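Plarkedby Football Club Names Ozan Keskin as Head Coach Ahead of New Season

PLARKEDBY, Jun 16, 2018 - Plarkedby Football Club is delighted to announce that Ozan Keskin has agreed to become the club's new head coach, and that he will take charge of the first team from the opening day of preseason training. He has signed a deal that covers the next two seasons, with an option for a third, and he joins us after a long and happy spell at Lekar, where he first coached the under-18 side and later looked after the senior squad.

Supporters who made the trip to Lekar over the past few years will remember his teams well, and perhaps not always fondly! They pressed high, they passed quickly out of the back, and they had a habit of scoring late. We lost there last November to a goal in stoppage time, and more than one person on our bench said on the ride home that it would be nice to have that man on our side for a change. It has taken a good many phone calls and several very long lunches, but we are so pleased to say that now we do.

"I have always enjoyed coming to Plarkedby, even when we were beaten there," said Keskin. "The crowd is close to the field and they let you know what they think, which I like. I've met most of the players already, and my first impression is of a group that wants to work. We have some things to fix, especially in how we defend corners, but there is a lot of talent in that locker room and I can't wait to get started."

The new head coach takes over from Margus Žukauskas, who told the club in the spring that he wished to step back from the touchline after 108 matches in charge. Margus led us to promotion in his first full season, kept us up in his second when plenty of people had written us off, and took us on a cup run that those of us who were there will be talking about for years. He isn't going far, we are glad to say. He will stay on as director of player development and will spend most of his time with the academy sides, where he began his own coaching career.

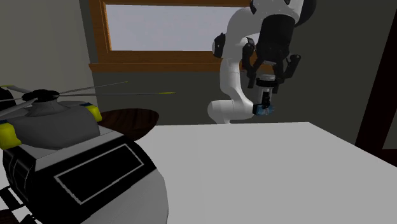
"It was the right time for me," said Žukauskas. "My knees are telling me I can't run around with the first team every morning, and my family would like to see me at dinner once in a while. But I love this club and I love working with the younger players, so this suits me very well. Ozan and I have talked a lot over the past few weeks. He knows my door is open, and he also knows that I'll keep out of his way when he picks the team."

Preseason training will take place at the Sproģis practice fields, as it did last summer, and the squad will be made up of 30 players to begin with. That includes seven who have come up from the academy, all of them given their first taste of senior soccer by Margus during the closing weeks of last season. The club hopes to add a left back and another striker before the season begins, and talks on both are going along nicely, although we would ask supporters to be patient with us there. We will share news as soon as papers have been signed and not before.

The first friendly will be played at home against Dulevbridge. Our friends from Dulevbridge have been regular summer visitors for a long time now, and the match is always played in good spirits - even if last year's finished with both goalkeepers in the book. Admission will be free for season ticket holders and for anyone under 16. All other tickets will be sold at the gate on the day, and the food stands behind the north end will be open well before kickoff.

Supporters will also have a chance to meet the new head coach in the clubhouse on the evening before the friendly. He will talk a little about his plans and then take questions from the floor for as long as people want to ask them (we suspect that may be quite some time). There's no need to book, but the room does fill up, so please come early if you would like a seat.

Season tickets for the new campaign are on sale now at the club office. Those who held a seat last season can keep the same one by renewing before the first home league match, and any seats left after that will go on general sale. Members who need help with renewals, or who would like to move closer to friends or family, are welcome to stop by the office during normal hours and the staff will gladly see what can be done.

Reporters who would like to arrange an interview with Ozan Keskin or Margus Žukauskas should contact the Plarkedby Football Club press office. Both men will be available at Sproģis after the first training session.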